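Cups and plates: how to clear, wash and put away without chips

I keep a small page with tips for the kitchen, and most of them come from mistakes I made in my own home. Today I want to write about cups and plates. It sounds like too small a subject, but in my first winter in Utcombe I chipped so many plates that I started to think about what I was doing with my hands.

Clearing the table

Take the cup off the plate before you lift the plate. I know it looks faster to carry both together, and in a restaurant the people can do it, but at home we have wet hands, a phone in the pocket and a child under the feet. A cup on a plate wants to slide when you turn the corner to the sink. If you must carry them together, put the cup in the middle of the plate and hold the plate with two hands.

Empty the cup first. Two fingers of cold tea at the bottom is enough to make a mess on the carpet, and tea is difficult to remove from wool. (For tea on wool I use cold water and a white cloth, and I press, I do not rub.)

Hold a cup without a handle low on the body, with the thumb on one side and the fingers on the other. Many people take it from the top with the fingers inside. Then the fingers touch the place where somebody drinks, and the grip is also weaker.

Plastic with ceramic

My everyday cups are plastic and my everyday plates are ceramic. This mix works well for a family. A plastic cup does not chip the plate when it is put down too hard, and it is light enough for small children to carry. The bad side is that plastic keeps smell and color. Coffee is the worst. Once a week I fill such cups with warm water and one spoon of baking soda, leave them for the night, and in the morning wash them as usual.

For matte plates there is one more thing to know. Knives and forks can leave gray lines on the surface, and people think the plate is scratched. Very often it is only metal that has rubbed off, and it goes away with a soft paste of baking soda and water. Do not use the green side of the sponge. I used it on a plate from Pledine and now there is a shiny spot in the middle that will stay forever.

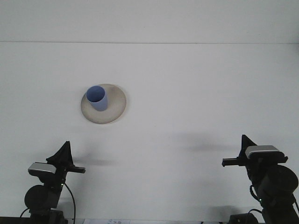
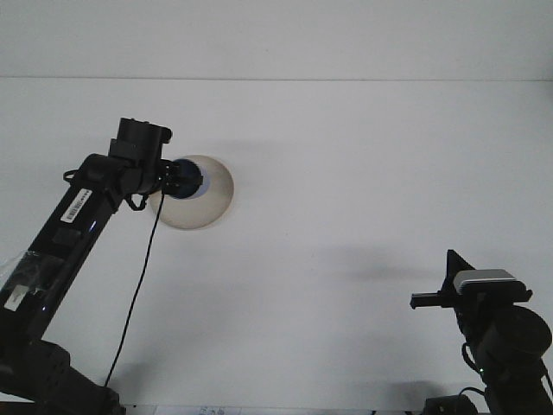 Blue and beige on a white table.

White table tops

A white table is pleasant to work on, you see every crumb and every drop. It also shows every ring. Wipe it immediately after the meal with a damp cloth and then with a dry one. The dry cloth is the part people forget, and it is the reason their table has stripes in the evening light.

Lift the dishes, never push them. The foot of a ceramic plate often has no glaze, and it can work like sandpaper. Turn your plates over and feel the ring at the bottom with your finger. If it is rough, you can make it smoother with fine wet sandpaper, or you can put a cloth under it, as my mother-in-law does with all her plates, also with the smooth ones.

If there is already a ring from a hot drink, try first warm water with a little dish soap. Then baking soda. Lemon I do not recommend until you know what your table is made of.

Washing and drying

Wash cups before plates, while the water is still clean. Let the plates stand in the rack with a little space between them. Cups go upside down, but lean them on something so that the air can come inside. A cup that stands flat on a towel will smell like the towel.

In the dishwasher I put plastic only on the top shelf. One February I put it below, and two cups came out with the shape of a bean.

Putting away

Stack plates by size, with the large ones at the bottom. Between matte plates put a paper napkin or a round piece of felt. I bought felt at Drinari by the meter and cut it with a bread plate as a pattern. Do not put plastic cups one inside the other when they are still damp, they stick. If they are stuck already, pour cold water in the inner one and hold the outer one in warm water for a minute. Then turn gently.

A letter from a reader

Leonora Cabanatuan wrote to me that she keeps one cup and one plate for each person in a low drawer, so that the children can set the table alone. I tried it this month. The drawer needs a non-slip mat, otherwise everything travels to the back when you close it. I used the mat from my Yordanov tool box, cut to size with kitchen scissors.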